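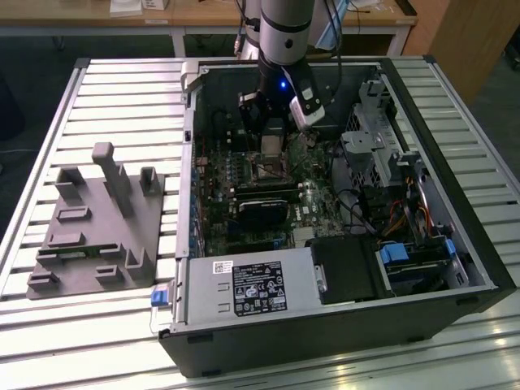
Automated Disassembly and Reassembly
Handout 4: House Rules for the Cell
Instructor: Chie Ebihara. Lab supervisor: Samer Khoury.
Revised 07/03/2023

Read this before your first session. If you read it during your first session, Samer will be able to tell.

1. What these rules are and where they come from

There are real safety standards for industrial robots, and you'll meet them in the second half of the course. They are long, careful and written by people who have seen a great deal go wrong. What follows is shorter and was written by people who have seen a smaller amount go wrong, mostly in this building. Where a house rule and a published standard disagree, follow the stricter one and tell me.

A rule marked M is a must. A rule marked S is a should. Past students have read "should" as "won't." The grading sheet doesn't.

2. Before anything moves

2.1 (M) The computer is unplugged from the wall and the power cord is out of the room. Coiled on the next desk doesn't count as out of the room. Cords have a way of finding their sockets again.

2.2 (M) Never open a power supply. Not by hand, not with the arm, not because the label is hard to read. The parts inside can hold a charge long after the cord is gone. A power supply comes out of the case as one sealed lump and goes onto the shelf as one sealed lump.

2.3 (M) Touch the grounded strap point before you touch a board. Wear the wrist strap when you work inside a case by hand, and take it off before you run the arm. A person tied to a table next to a moving robot is a risk assessment that writes itself.

2.4 (M) The side panel comes off by hand and is stored off the table.

2.5 (S) Lay the tower on its side, interior up, and check that it doesn't rock. A case that rocks under your palm will rock under the gripper, and then your taught positions describe a computer that used to be there.

2.6 (M) Check that the fixture plate is seated before you run. Press down on two opposite corners. If it moves at all, it isn't seated.

3. Cables

Most of the trouble in this course is cables. Rigid parts are where you left them. Cables are where they feel like being.

3.1 (M) Trace the arm's own cable from wrist to base at the start of every session. It must have slack at every taught pose, including the ones you only pass through.

3.2 (M) No motion passes under a loop of loose wiring inside the case. Over is fine, around is fine. If you have to go under, move the loop first.

3.3 (S) Push power leads away from the approach path by hand and photograph how you left them. Put the photo in the log. When the run fails you'll want to know whether the wires moved or you did.

3.4 (M) The gripper doesn't pull connectors by their wires. Neither do you.

4. Speeds and forces

Week by week the limits go up, and they are set in the controller by Samer. You won't have the password. Renzo Guerra had the password in his year, for one afternoon, and we bought a new motherboard.

4.1 (M) First run of any new program: manual mode, reduced speed, one hand on the enabling device, eyes on the gripper. Eyes on the gripper means not on the screen.

4.2 (M) Every downward move into a case has a force limit and a stated response when the limit is reached. "Stop" is a good response. "Try again harder" was submitted last December and did not pass.

4.3 (M) Approach the CPU socket from straight above and never drag anything sideways across it. Contacts bend easily and don't unbend. Treat the socket as the most fragile thing on the table, with your grade a close second.

4.4 (S) For memory modules and expansion cards, write down the release step as its own line in the program. A card with its latch still closed feels exactly like a card that needs more force. See 4.2.

5. People

5.1 (M) Two people per session. One runs the arm, one watches. The watcher's whole job is the stop button, so the watcher doesn't hold a phone, a sandwich or an opinion about the code.

5.2 (M) Nobody reaches into the case while the arm is enabled. Paused is enabled. Waiting for input is enabled. "It's finished, I think" is enabled.

5.3 (M) If you hit the stop, you don't have to justify it. You log it. Damilola Ajayi hit the stop 13 times in her first project and had the best incident log we've received, which is now the model log in the course folder.

5.4 (S) Say "moving" out loud before you start a motion. You'll feel silly for one week.

6. The log

Each run gets a line: date, both names, program version, result, anything odd. The last column is the one I read. "Nothing odd" 49 times in a row is itself odd, and I'll come and watch the fiftieth.

Please don't write "robot error." The robot went where it was told. Write what it was told.

7. Short case for discussion

Kasell, a refurbishing shop, runs a cell that takes used office towers apart. It has done 2,000 units with one program. A new batch arrives from a different maker, with drive trays that release from the other side. The operator, Rami, notices that the outer cases are the same size and starts the old program at full speed. The force limit trips on the drive cage. He raises the limit and restarts.

Come to class ready to talk about these:

- Which house rules were broken, and in what order?
- The limit did its job. Why wasn't that enough?
- Who should be allowed to raise a force limit, and what should they have to write down first?
- Rami had a quota. Does your answer change? Should it?

One page, both partners' names on it, handed in before the session. Pages that blame Rami alone will be returned for a second try.

8. Leaving the lab

Arm to the parked pose, controller off, loose screws in the tray and not in the case. Shake the case gently if you're unsure. If it rattles, you're not leaving yet.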